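We've had a robot arm on the drinks coolers at the Rikgate shop since April. I've worked the floor there for 5 years, so a few posts on what has changed.

It does the cans. That used to be the first job of the early shift, with the door propped against your hip and your hands freezing.

Kazue Yagi did most of it before. She's on the tills and deliveries now. Same hours, same pay. She says her shoulder is better but the morning drags more.

The arm is slower than she was. It doesn't stop for customers though, and she always had to.

What takes the time now is the sorting beforehand. Someone has to decide what goes in which tray, and the arm won't spot a dented can unless we pull it out first.

Head office at Drinwood told us it saves 300 minutes a week. Pranab Pramanik and I kept our own tally and got less, because they left out the times one of us has to go over and reset it.

The cooler with a door open and the arm at work:
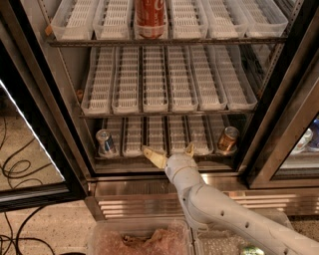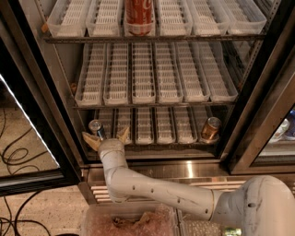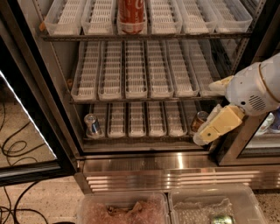

We asked for 2 things in writing - no cut to the early shift, and proper training on resets for anyone who wants it. The training has been agreed. The shift is still being talked about.

Chie Oda is doing the training first, then me. I'll post again when we hear about the rota.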